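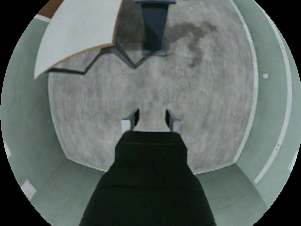
Pluvine

Daily rainfall records for home gauges, cleaned up and put in one format. Data card plus how to use it plus the stuff I keep getting emailed about.

Maintained by Siamak Bakhtiari, evenings mostly. Last proper edit Sun 8 September.

What it is

Rain gauge readings from backyards, farms, a few school yards. People write down how much was in the tube each morning, some of them have been doing it for decades, and most of it sits in notebooks or spreadsheets nobody else can read. Pluvine is those readings typed up, checked, and saved as plain CSV. One file per gauge. No database, no login.

All in the Gevier valley and the hills on the east side of it. Not planning to go wider. Please don't send me coastal gauges, I don't know the weather there well enough to spot a bad reading.

What it isn't

Not official. Don't use it for flood planning, insurance claims, dam levels or anything where someone gets hurt if a number is off. The weather bureau has proper stations for that. Good for gardening, school projects, local history, arguing with your neighbour about which year was wetter.

Getting it

Download the zip, unzip it. You get three things:

gauges.csv - list of gauges, one row each
daily/ - folder with the readings
notes/ - plain text, whatever the observer told us that seemed worth keeping

Read the notes folder. Really. Half the odd jumps in the data are explained in there (gauge moved, tree came down, dog).

Columns in gauges.csv

gauge_id - short code, letters then a number. Never reused, even when a gauge closes.
name - what the observer calls it. "Back paddock", "Top shed" etc.
lat, lon - rounded on purpose. Some people don't want their house findable. Don't ask for the exact ones.
elev - metres above sea level, off a topo map in most cases
type - tube, wedge, tipping, or unknown
opened, closed - blank closed means still going

Columns in the daily files

date - year-month-day. The date the reading was TAKEN. See below, this trips everybody up.
rain_mm - millimetres, one decimal
flag - see flags
raw - exactly what was written down, including inches, including "heaps"

About the date

Readings are at 9 in the morning. So rain written against a Tuesday mostly fell on the Monday. We leave it against the day of the reading becuase that's how the notebooks do it, and shifting it caused more trouble than it fixed. If you're comparing with radar or a tipping gauge that logs at midnight, you have to shift it yourself. The older Shojaei books are the exception, those were read at dusk. Marked in the notes.

Flags

blank - fine as far as we know
M - missing. Nobody home, book lost, page eaten. rain_mm is empty, not zero. Please don't fill these with zeros.
A - accumulated. Observer was away, the reading covers more than one day. The days before it will be M.
T - trace. Gauge wet but not enough to read. rain_mm is 0.0
Q - queried. Looks wrong but can't prove it. Left as is.
E - estimated by the observer. Usually after the gauge overflowed.
C - converted from inches

A row can have more than one, e.g. AC. No space between.

Anything over 200 mm in a day gets a Q automatically and stays Q until someone finds a second gauge nearby that backs it up. A couple of those are almost certainly real, big summer storms, the hills get hammered. Still Q.

Units

Old books are in points, which is hundredths of an inch. 50 points is half an inch, 12.7 mm. The typing sheet does the conversion now so type what's on the page and leave it. Don't convert in your head first. We had a whole notebook converted twice and it looked like a desert.
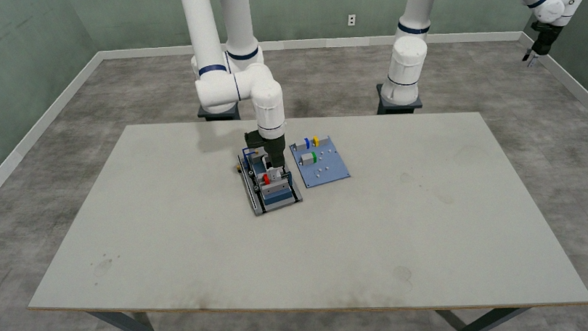

Next most common mistake is the decimal point. Faded pencil, a 1.4 turns into 14. If a reading looks ten times too big compared to the gauges either side, go back to the scan before you flag it.

Checking

What happens to a new notebook:

Scan or photograph every page, blank ones too
Typed once
Typed again by somebody who hasn't seen the first version
Compare script lists the differences
Someone goes through the differences with the scan open
Monthly totals checked against the observer's own totals if they wrote any

Last step catches a lot. Also catches observers who couldn't add up, in which case we keep the daily numbers and put the observer's total in the notes.

Compare script needs Flonum, the little number tidying tool that sits in tools/. It's there to sort out things like .5 vs 0.5 vs 0·5 with the raised dot. Run it on both copies first or you'll get a difference on every second line. If it stops with "too many columns" you've got a comma in the raw field with no quotes around it.

Known problems

Weekends are thin. Lots of Sundays are M with an A on the Monday, specially the school gauges. School holidays worse.

Small falls are under-recorded in the older books. Some people just didn't bother with anything under a couple of points. So counts of rain days from before 2000 aren't comparable with the counts after. Totals are ok.

Frost and dew. A few winter readings of 0.2 are dew running down the funnel. No way to tell from a notebook. Left in.

Snow. Happens up high, not often. Observers either melted it or guessed. If they guessed it's E. If they didn't say, it's nothing, sorry.

Trees. Gauge put in open ground, forty years later it's under a gum. Catch drops off slowly and it looks like the climate did something. Check notes before drawing trend lines on a single gauge. Better to use a group of them.

Shojaei books

Biggest single run we have and the reason the project started. Same family, same hill, same gauge as far as anyone can tell, in school exercise books with the covers gone. Water damage through the middle ones. Where a number could be read two ways the raw column has both with a slash, and rain_mm takes the lower. Not ideal but at least it's the same all the way through.

Read at dusk, like I said. In the margins there's also frost, first swallows, price of hay. Typed up in notes/ if you want it. The hay prices are not complete.

Sending in readings

Yes please, if you're in the valley. Need at least 3 years of fairly steady readings, otherwise the checking takes longer than it's worth. Gaps are fine. Phone photos are fine if they're sharp, lay the book flat and turn the flash off. Don't tidy it up before you send it, crossings out are useful.

Tell us:

where the gauge is (we'll round it)
what sort of gauge, brand if you know
what time you read it
whether it ever moved
anything growing over it
if you want your name in the credits or not

Starting from scratch? Get a plain tube gauge with a wide mouth, the cheap skinny ones are hard to read and crack in frost. Put it on a post away from the house, twice as far from anything as that thing is tall. Level. Not under the clothesline. Empty it every time even if it's a trace. Write down zeros, a zero is a reading.

Licence

Use it for whatever, say where it came from. If you publish something with it I'd like a copy but you don't have to. Observer names come off if they ask, so don't keep your own copy of the credits floating round on a website, link to ours.

Citing

Bakhtiari, S. Pluvine: home rain gauge readings for the Gevier valley. Put the version number in, the files do change.

Changes, newest first

September - fixed the doubled converison in the Back Paddock gauge. If you downloaded before this, get it again. Added T flag, older traces were plain zeros and I'm still working back through them.
Before that - second typing finished for the Shojaei books. Gauge ids stopped having spaces.
Before that - see the old text file, it's a mess

To do

Wind notes from the top shed books, not typed
Script for shifting dates, keep getting asked
Map. Somebody offered, then went quiet. Offer still open.
Finish going through the Qs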